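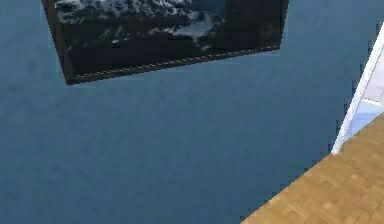
Blue wall, mountain picture and doorway in one of the simulated rooms.

Open day at the Brandholm test house, Oct 15, 2025

I have been to plenty of robot open days where you stand behind a rope, watch an arm stack cups and go home with a pen. Brandholm was much more my kind of thing. The whole day was about rules — how a home robot should be tested before anybody lets it near a real hallway — and I filled most of a notebook.

We started upstairs with the simulation group. Efraín Ríos runs it, and he had the rooms up on a big screen before we had found our chairs. The library holds 1318 of them, all rendered, all furnished differently. He could have shown us the prettiest ones. He went for a view of a blue wall with a tilted horizon, a strip of white door trim and a corner of parquet, and kept it up for a good ten minutes.

His point was about what a robot should be allowed to do when it sees very little. Most of that view is plain wall, and a robot trying to work out its position from it has a picture, a door edge and a bit of floor to go on. The house rule at Brandholm is that a low-detail view has to be logged as one, and the robot has to slow down or look again before it drives through a doorway. A run where it guesses right and keeps going is still marked as a fail. I loved that! Somebody in the row behind me argued it was too strict, and Efraín was happy to argue back, so we ran into the coffee break.

The other rule I copied down word for word: no view gets thrown out of the test set for being ugly. Tilted views stay in, and so do pictures with the top missing. If a team wants to drop one, they write down why and a second person signs it. Rendering settings get written down too, resolution included, so that a result from May can be run again the same way and compared fairly.

After coffee Hatem Ezzat took us through the paperwork side, which sounds dull and was the best hour of the day. He used to work on elevator safety and he has the same patience with forms that my grandfather had with tomato plants. His checklist for moving from simulation to a real room fits on 2 pages. A robot needs 100 clean runs in simulation before it gets a floor, and changing the software sets the count back to zero. Changing the camera mount does too. There was a groan from the Jimico table at that one, so I guess they had been caught by it.

He also wants every report to say plainly which results came from a rendered room and which came from a real one, on the first page, in the same size type as everything else. I'm going to steal this for our own reports at Ellusden. We do say it, but you have to go looking.

Lunch was good (get the lentil soup if you go). In the afternoon we split up to try scoring runs ourselves with the Brandholm sheet. My partner and I disagreed on how to mark a robot that stopped short of a doorway and stayed there. I called it a safe stop, she called it a failure to finish, and the sheet has a box for each, so you tick both. Very sensible.

Things I still want to ask about: who checks the rooms themselves for mistakes, and whether the sheet will be shared outside the building. Efraín said to email him about the second one. The Sqalli folks asked the same thing, so there may be a joint visit next May. Parking is behind the building and the signs are easy to miss.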